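Kutura Rec League - parents and kit list
Subject: Re: Uniform return, washing, and the great folding question
Tue 26 March

On the list, someone wrote:
> Do we really have to fold these before the hand-in? My kid's jersey
> spends the whole season in a ball at the bottom of a bag and seems
> happy there. Also, shorts inside the jersey or separate? Last year
> I was told both.

Yes, you really have to fold them. I had 30 sets come back in October, and 13 of them were in a state I can only call geological. The bin at Burnonholm holds the lot if they're flat. If they're balled up it holds half, and the other half rides in my back seat until summer.

As for last year's conflicting instructions, I wrote one of them and I stand by it, whichever it was. This year: shorts separate, please. The Prindusthorpe people hand them out by size, and the shorts and tops don't always go to the same kid.

Wash everything cold, inside out, and by itself. The red runs. I have a set of formerly white dish towels that can back me up on this. No dryer either, unless you'd like the numbers to start peeling at the corners. 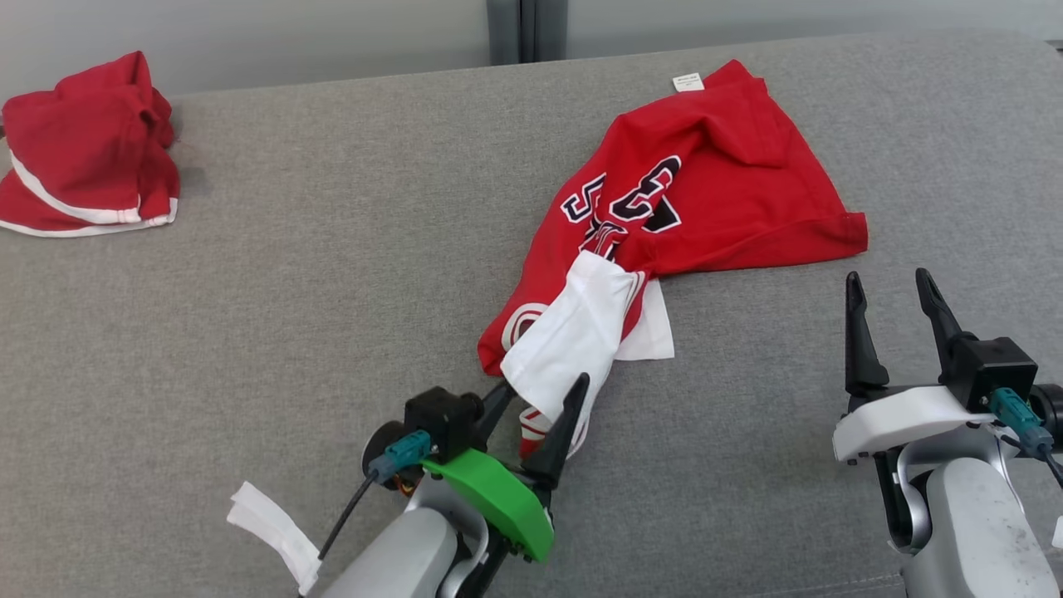 Once it's dry, turn it right side out and lay it face down on something wide. A couch is fine, a bed is better. Pull the bottom hem straight before you do anything else. Then fold both sides in to the middle and bring the bottom up to the neck, once. Flip it over and the number should be on top where I can read it without digging. Shorts go in half, leg over leg, then in half again.

Bai asked for 4 to a bag last time and got anything from one to 7. Their driver was very polite about it. Let's try for 4.

If you find someone else's jersey in your laundry, don't mail it to me. Post the number here and sort it out among yourselves - you all have phones.

Drop-off is at the side door, same as before. The front one still sticks.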